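Rilton Cell Gallery: Bottle Clearing on Two Arms

Home / Projects / Gallery

Photos from the Rilton bench, where we develop the Galtovon planner. The task is clearing plastic bottles from a table into a bin with 2 arms. Hardware notes are on a separate page; the text here covers the software only.

Perception runs first. A segmentation model proposes one mask per bottle, and a second stage fits a long axis and decides which end carries the cap. Clear bottles on a white surface are the hard case. Depth is unreliable through the walls, so the axis fit uses the mask outline and takes height from the table plane plus a fixed offset per bottle class. Labels and caps give the most stable features. An unlabeled bottle gets a lower confidence score and is usually deferred until its neighbors are gone. 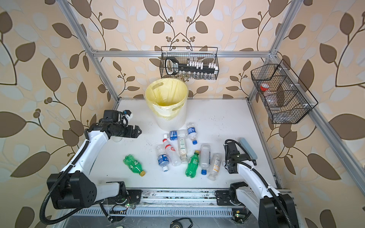

Once the poses are in, the planner assigns each bottle to an arm. The cost is joint travel plus a penalty for crossing the center line, and the penalty matters more than we expected. With it set too low, both arms went for the middle of the pile and one of them spent most of the cycle waiting on a lock. Shufen Luo replaced the single workspace lock with swept-volume reservations in January - waiting time dropped, and the code got shorter.

Grasps are sampled across the long axis, 6 per bottle, and checked against the neighboring masks grown by 17 mm. If none survives, the bottle goes to the back of the queue. We do not push bottles apart yet.

Motion planning has a budget of up to 400 ms per pick. On timeout the arm holds its position and the scheduler offers the bottle to the other arm. Replanning after each pick is on by default, as bottles roll when a neighbor is lifted.

Logs are written in the Fiadzo format and can be replayed offline with the same planner build. Cillian Mac Suibhne maintains the replay tool; send him the log and the config hash together.

Next gallery: Ferville, drop poses and bin approach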